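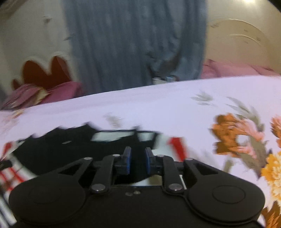
2018-10-08

Color bleed tests, red yarns. Carried over from the September pages.

Finished the second set of soak tests on the red yarns. Same method as before: short lengths tied to a strip of white cotton, into a jar with plain water, lid on, left on the bench. No agitation except one turn of the jar at the start and one at the end. Cosmin had been shaking his every time he walked past, so his September jars can't be compared with mine. I crossed them out in the table but left the numbers readable.

Fostum red, cold water: nothing on the cotton after 2 hours. Slight pink in the water, which you only notice with white paper behind the jar. Left it overnight to see. Cotton still clean in the morning.

Fostum red, warm water: pink on the cotton at the knot, none elsewhere. I think the knot holds loose dye against the cotton and the rest gets diluted. Next time use a flat stitch in place of the knot.

Humel red, cold: clean water, clean cotton.

Humel red, warm with wool wash: bled badly. Cotton came out a uniform light pink. Repeated with fresh yarn from the same skein and got the same. Repeated again with the wash left out and got almost nothing, so it is the wash and not the temperature. Qianru thinks the bottle we have is older than the label suggests, or was topped up from a different one at some point. She is going to buy a new bottle so we can run the two side by side. Until then please don't use the old one on anything with red in it. I put tape over the cap.

Checked the tap water again. The strip reads 8, same as last month. Mingxuan asked whether a splash of vinegar in the rinse would help. The two books on the shelf disagree about that. I would like to try it on the Humel before writing it into the instructions, and I don't want to change two things in one jar.

Black yarns: no bleed worth writing down in any of the jars. One left a gray line on the cotton, but that rubbed off with a dry finger and looks like lint.

Notes on drying. Flat drying on a towel is fine for stripes if the towel gets changed once. If it stays damp underneath, any loose red has all night to move into the white next to it. Botond lost a sleeve that way in September, and the wash itself had been fine. Roll in a towel first, press, do not wring, then lay out. A bed or a table is better than the rack, where the bars leave ridges across the body and the shoulders drop.

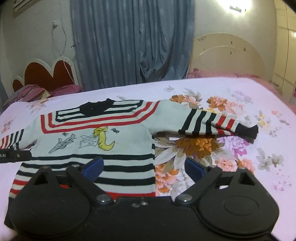 White sweater with black and red stripes, on the floral sheet.

For stripes I now want a test done on the piece itself before any washing: damp white cloth pressed on an inside seam where red meets white, count to 17, look at the cloth. Pick the seam at the hem, not the neck. If there is any color on the cloth, cold water only and no soak.

Mernwood order came, 5 skeins short. Jianhua is calling them. The invoice has the full amount on it, so don't file it yet.

To do:
Flat stitch version of the warm Fostum test
Old wash against new wash, Humel red only
Vinegar rinse, after the wash question is settled
More white cotton, the thin kind
Relabel the jars in pencil. The marker came off two lids and I had to work out which was which from the yarn.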